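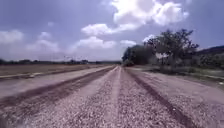 The gravel road on the Koda driving course, with two wheel ruts and an earth berm on the left.

Call for participants: Tunura student rover project

The Tunura project is recruiting students for its next build and test season, which starts in October. The project develops a small wheeled rover that follows unsealed roads using a forward-facing colour camera. It has no lidar and does not use painted lane markings. Places are open to students in any program who have finished first year.

Work to be done

The current road-following software, Prarnano, estimates the edges of the drivable surface and passes a steering target to the motor controller. It performs acceptably on even ground. On rutted gravel it tends to lock onto one rut and treat it as the road edge. The main task this season is to correct that behaviour and measure the result over repeated runs on the same course.

Positions

Perception (four places). Label road surface, rut, berm and verge in recorded footage, then retrain and test the edge estimator. The first labelling set is 1000 stills. Basic Python is required.

Control (three places). Tune the steering loop and write the speed limiter for loose surfaces. Applicants should have completed one unit in control or mechanics.

Chassis and power (three places). Rebuild the battery tray, replace the front suspension arms and maintain the wiring diagram. Workshop induction must be completed before the first session.

Field testing (two places). Plan runs, keep the run log and act as safety observer. A current driver's licence is required for towing the equipment trailer.

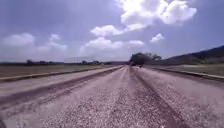 Do I need to have worked on a robot before?
Experience is useful for the control positions, but the other groups train new members during the first two sessions.

Time and conditions

Members attend one evening session from 6 pm to 9 pm each week and at least two field days. The total commitment is 130 hours across the season. Positions are unpaid – travel to the course and meals on field days are covered. Closed shoes, long trousers and a hat are compulsory at the course. Anyone operating the rover must carry the remote stop and remain in line of sight.

At the end of the season the rover is entered in the Czerwiński Trial, a student competition run on a closed unsealed route. Teams have 48 minutes to complete the route, including restarts.

How to apply

Send a one-page letter naming your preferred group and a second choice, with a current transcript, to Rekha Mishra at the project office. A sample of code, a drawing or a photo of something you have built may be attached. Shortlisted applicants meet Eirlys Yorath, the field supervisor, for a 21-minute practical task in the workshop – no preparation is needed. Applications close at 5 pm on the last day of September.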